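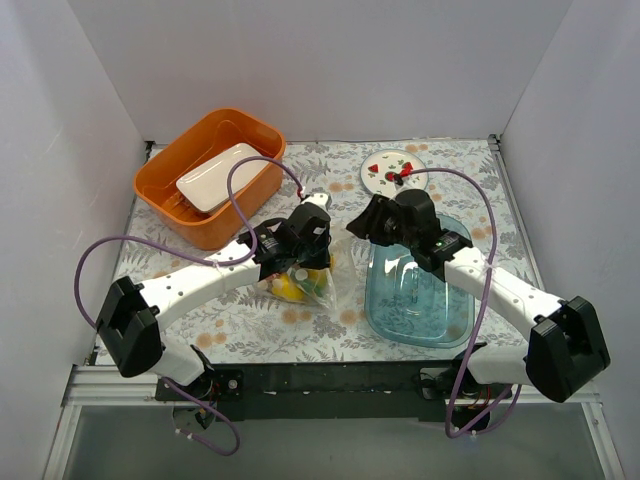 Last modified: May 23, 2026

Figure 3. Printed sheet B (gray ferns, leafy sprigs and blossoms on white, with small orange-tan flowers) between the pale gray walls. Objects include a plastic bag, a plate and a blue container.

3.2 Surface coverings and household objects

Table coverings in homes are seldom plain. In the Biredum household survey (Mthembu and Luangrath, in preparation), 295 kitchen and dining tables were recorded, and more than 33 percent carried a printed cloth or sheet. Botanical prints were the largest group. Earlier work on locating small household items has mostly used a uniform gray or white ground, and its results are hard to carry over to a table in daily use.

We therefore compared two coverings. Sheet A is plain white. Sheet B, shown in Figure 3, has a white ground with a floral print, mostly in gray. The orange-tan flowers are the only warm color in the print and occur in small clusters. Both sheets were supplied by Ratanaporn and were pressed before use. The walls were left plain so that the covering would be the main source of pattern near the objects.

Objects were taken from the Bralton list of common kitchen goods. Three classes matter for this section: bags, tableware and open or lidded containers. Tableware and containers have firm outlines and were expected to differ little between sheets. Bags were expected to differ more. A plastic bag has no fixed shape, and its edge is a set of folds that can be confused with the lines of a leaf or stem. The class was kept broad on purpose — shopping bags, produce bags and freezer bags were all accepted — and no attempt was made to flatten a bag before it was put down.

Raters worked from still images and traced the outer boundary of each object with the Stonder annotation tool. A tracing was rejected if it left out a handle or rim, or if it followed the print in place of the object. Rejected tracings were redone by a second rater, and both versions were kept. Color was recorded with a single everyday word (blue, red, white) and material was recorded only where the raters agreed.

The sheets were changed between blocks, never within one. Wrinkles were smoothed by hand at the start of each block and then left alone. Wall marks such as light scuffs were not cleaned or painted over, as they fall well within the range found in ordinary rooms. Agreement between raters is reported by object class and by sheet in Section 4, and the full list of rejected tracings is given in Appendix 2.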